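Sarkness Vacant Rooms Register
README for the public release

The Sarkness Vacant Rooms Register is a table of rooms in buildings which stood empty for at least six months before they were sold, rented again or given to a new use. It covers 121 buildings in the town of Sarkness and in the two neighboring districts, Garora and Galli. Most of them are former boarding houses, small hotels, clinics and offices above shops. The register has one line for each room and not one line for each building, and this is the main difference from the lists that the town offices publish.
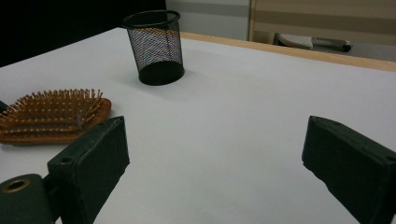

Marisa Sala
Maintainer of the register, Dendeck Housing Records

Please read this file before you use the table. Many questions we receive by mail are already answered here, in particular the questions on dates and on the condition grades.

What is in the release

rooms.csv has 3097 rows, one for each room.
buildings.csv has one row for each building.
contents.csv has the things that were left in the rooms, where a list was made.
codes.txt explains all short codes used in the three tables.
changes.txt has the corrections made after the first release.

The files are in UTF-8, with comma as separator and a point for decimals. Empty cells mean that the value was not recorded. A zero is a real zero.

How the rooms were recorded

Each building was visited by two persons. One walked through the rooms with a paper form, the other took the measurements. Nabil Sfeir prepared the form and Raffaele Sanna typed almost all of it into the table. In Garora the visits were made in March, when several buildings had no electricity, so the fields on heating and lighting are often empty for that district.

A room is any space with a door and a floor area of four square meters or more. Corridors, stairs and boiler rooms are not included. When a large room had been divided with a light partition, we recorded the parts as separate rooms if each part had its own door. The older plans do not always agree with this, and in that case we followed what was on the floor and wrote the plan number in the column plan_ref.

Main columns of rooms.csv

room_id: building code, floor, and room number. The ground floor is 0.
area_m2: floor area in square meters, measured wall to wall.
windows: number of windows that open. Windows that are nailed or painted shut go in windows_fixed.
last_use: what the room was used for before the building closed, from documents or from a former tenant.
grade: condition of the room, from A to E.
months_empty: whole months between the closing and the visit.
new_use: filled only when a new use had started before the release.

The area is complete for 2504 rooms. For the others we could measure only one side, usually because furniture was pushed against the wall, and the cell is left empty. Please do not fill these cells with the average of the building. Guido Marchetti tried it for the old hotel in Galli and got rooms larger than the floor they are on.

Grades

Grade A means that a person could move in after normal cleaning. Grade C means that one trade is needed, for example a plumber or a painter. Grade E means that the room must not be entered without a structural check. B and D are used between these and depend more on the visitor's opinion. We ask you to join B with C and D with E if your work is sensitive to this.

Contents 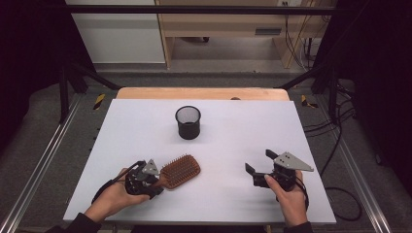
The contents table was made for the owners, who had to know what must be removed before a temporary tenant can get the keys. Large furniture is listed piece by piece, while small things are listed by group, with a code for the kind of use. The code follows the object and never the room where it was found. A black mesh pencil cup and a wooden paddle hairbrush on the same tabletop, like the two in the picture, would therefore be two lines, the cup with code OF (office) and the brush with code PE (personal). Things with code PE were kept for 15 weeks in case a former tenant asked for them, and the column claimed says if this happened. We removed all lines with letters, medicines and identity papers from the public release.

Known problems

The building codes of Galli were changed once during the work. The column old_code has the previous value, and some scanned forms still show it.

In Sarkness two clinics share one stairway and one entrance. They are separate buildings in the table, but the date of closing is the same for both and is probably correct only for the first.

The column last_use has the value "storage" more often than it should. Visitors wrote it when they found boxes, even if the room was a bedroom before. We corrected it where a tenant could confirm, and this is marked with 1 in use_checked.

Access and corrections

You may use the tables for research, teaching and local planning. Please name the register and the version number in your text. Street numbers are not included, and we ask you not to restore them from other sources while a building is still empty.

If you find a mistake, write to Rosario Ruggiero at the Dendeck office and give the room_id, the column and the value you believe is right. A photo of the plan or a copy of the lease helps. Corrections go into changes.txt with the next version, and the old value is kept there.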